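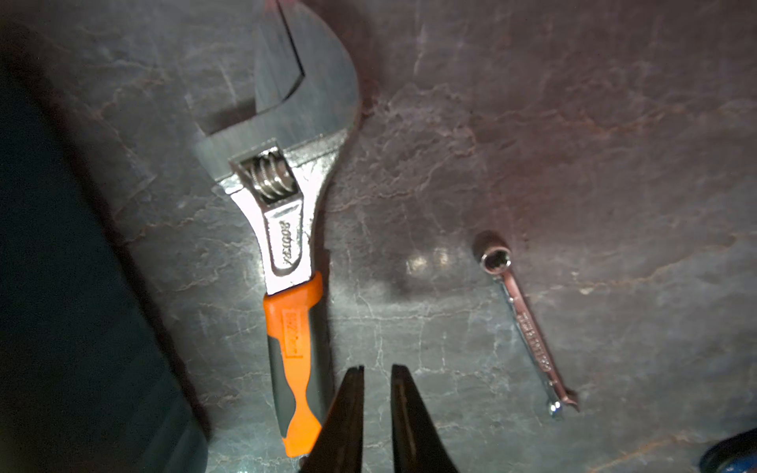
大きいほうのモンキーレンチ、石っぽい灰色の面の上で

工房ノート 7月 藍の発酵建て、二甕目

朝5時半に甕の蓋を開けたら、液面に紫がかった金属光沢の膜がうっすら張っていた。来た! 一甕目はここまで来るのにずいぶんやきもきしたので、今回は素直に嬉しい。匂いも先週のツンとした感じが抜けて、味噌と干し草の中間くらいの、あのなんとも言えない匂いになってきた(慣れると本当にいい匂いだと思う。家族の同意は得られていない)。

pHは10.8。昨日の夕方が11.0だったので、下がり方としてはちょうどいい。一甕目のときは同じ段階で一晩に0.6も落ちて、慌てて石灰を入れて、入れすぎて止まった。あれは完全に自分のせい。今回は下がっても10.5を切るまで手を出さないと決めて、甕の横の柱に紙で貼ってある。

液温は朝24度、昼29度。梅雨明け前の蒸し暑さは人間にはつらいが、甕にはありがたい季節だ。冬の建てでは電気毛布と発泡板で囲っても20度を保つのに苦労したのに、今は何もしなくていい。夜だけ古い綿布団を一枚かけている。

仕込みのおさらい(甕の札にも書いたけれど、札は必ず濡れて読めなくなるのでここにも)

甕は二甕目のほう、容量60リットル
すくもは5キロ、去年の秋の葉のもの
灰汁は一番から三番まで、一番はpH12.4
ふすま400グラム、煮てから冷まして投入
石灰は初日にひとつかみ、その後は都度記録
日本酒少々(気持ち)

灰汁は今回、ナラとクヌギの灰だけにした。前回は薪ストーブの灰をもらってそのまま使ったら針葉樹が混じっていたらしく、三番灰汁がずいぶん弱かった。今回は三番でもしっかりぬるぬるしていて、指で触った瞬間に「あ、違う」とわかる。灰をふるう手間はかかるけれど、これは今後もやりたい。ふるいは目の細かいほうを使うこと。粗いほうだと炭のかけらが残って、上澄みがいつまでも黒っぽい。

撹拌は朝夕の二回、それぞれ三分ほど。最初の数日は底からしっかり返して、膜が出てからはゆっくり、泡を巻き込まないように。このへんの加減は本によって書いてあることが全然違う。空気を入れたほうがいいと書く人もいれば、絶対に入れるなと書く人もいる。二甕やってみた感触としては、初期は多少入ってもびくともしなくて、膜が出たあとは静かにしたほうが機嫌がいい。まだ二甕なので、あてにしないでください。

試し染めの記録

昼に小さく切った木綿と絹を入れてみた。布はどちらも精練済み、ぬるま湯に30分浸けてから。

木綿、1分を一回。引き上げた瞬間は黄緑、空気に当ててゆっくり青に変わる。水洗い後はごく淡い水色。ムラなし。
木綿、1分を三回。空の色より少し濃いくらい。端に少しだけムラ。たぶん絞りが甘かった。
木綿、3分を五回。しっかりした青。まだ紺までは行かない。
絹、1分を一回。思ったより染まりが早くて、木綿の三回目に近い色。少し緑みが残る。
麻の端切れ、1分を三回。水を通すのを忘れてそのまま入れてしまい、折り目に白い線。これはこれで面白いけれど、再現できる気がしない。

黄緑から青に変わっていく十数秒は、何回見ても声が出る。理屈としては還元された藍が酸素で元に戻るだけなのだけれど、目の前で布の色が動いていくのは理屈とは別の楽しさがある! 今日は窓を開けて風の通るところで広げたので、変わり方が早かった。

見本帳はいつもの通り、布を2センチ角に切って貼り、横に日付と回数と時間を鉛筆で。一甕目からの通し番号で、今日の絹が92番。100番まで行ったら冊子を新しくして、糸の見本を別にするつもり。今の冊子は布と糸が混ざっていて、後から探すのに時間がかかる。糊は水糊だと紙が波打つので、次から両面テープに変える。

糸のほう

Lalereoの木綿糸を三かせ、明日以降に染める予定で精練だけ済ませた。ソーダ灰を入れて一時間煮たら、湯が紅茶みたいな色になった。見た目は真っ白な糸でも、これだけ出るのだから油断できない。Sequeiraの麻糸のほうはまだ袋のまま。麻は硬いので二回煮たほうがいいかもしれない。先に一かせだけ試して、一回煮と二回煮で比べる。

重さは乾いた状態で木綿三かせ合わせて478グラム。煮る前の数字なので、煮て乾かしたらもう一度量ること。前回は煮たあとの重さを書き忘れて、どれくらい減ったのか結局わからないままになった。

かせを括るひもは、きつくしすぎると必ずそこだけ白く残る。八の字に緩く四か所。一甕目のとき二か所で済ませたら、洗っているうちに糸が絡んで、ほどくのに半日使った。四か所です、四か所。

うまくいっていないこと

布を広げる竿の位置が甕から遠い。運んでいる間に液が床に落ちて、しかも空気に当たり方が偏る。甕のすぐ上に一本渡せないか考え中。

石灰の量を「ひとつかみ」「ひとさじ」と書いてきたが、後で見ると何もわからない。今日からはかりで量ってグラムで書く。一甕目のノートを見返すと「少し」「もう少し」「足した」と並んでいて、我ながら困った。

手袋。Wivettiの長いほうは肘まで隠れて安心だけれど、指先が余って布の端がつかみにくい。短いほうは指は合うが、底の布を取ろうとすると必ず中に入る。今のところ長いほうに輪ゴムでしのいでいる。右の爪はすでに青い。

夕方の計測(18時)

pH 10.7、液温28度。膜は朝より厚く、真ん中に泡が寄ってきた。藍の華と呼んでいい大きさかどうかは微妙なところ。一甕目の一番元気だったころの泡に比べるとまだ小さいが、色はこっちのほうが濃い紫で、つやもある。撹拌してから十分ほどで元に戻ったので、勢いはあると思う。

試し染めは一日三枚までのつもりが、今日は五枚も入れてしまった。若い甕に無理をさせると翌日ぐったりすると聞いているので、明日は染めずに休ませる。見るだけ。撹拌だけ。

調べもの

古い染色の本を読み返していて、色の名前の細かさに改めて感心した。甕覗き、浅葱、縹、藍、紺、褐色(かちいろ)。今日の一回染めの木綿は、甕覗きと呼ぶには少し濃いか。名前と手元の布を並べていく表を作りたくて、ひとまず見本帳の余白に書き込み始めた。回数だけでは決まらず、甕の日数でも全然違うので、縦を日数、横を回数にした表がいいかもしれない。

乾いてからの色も問題で、濡れているときは二段くらい濃く見える。濡れた色に満足して止めると、翌朝がっかりする。今日の五回の木綿も、夕方に見たら昼より浅かった。もう二回は入れられたな、と思うところで今日はおしまい。

生葉のほうは、裏の畑の株が膝くらいの高さになった。花が出る前に一番刈りをしたい。Justanceの小さいミキサーで氷水と一緒に回して絹を染めるのを、今年こそちゃんと記録つきでやる。刈ってから染め終わるまでの時間が勝負なので、絹は前の晩から水に浸けておくこと。去年は葉を刈ってから布を探し始めて、その間に葉がしおれた。

明日やること

朝夕の撹拌とpH、液温
休み、試し染めなし
木綿糸の乾燥後の重さ
麻糸一かせ、一回目の煮
灰をもう一袋ふるう(できれば午前の涼しいうちに)
竿を渡す場所の寸法をとる

追記、21時。布団をかけに行ったついでに蓋を少しずらして匂いだけ確認。良好。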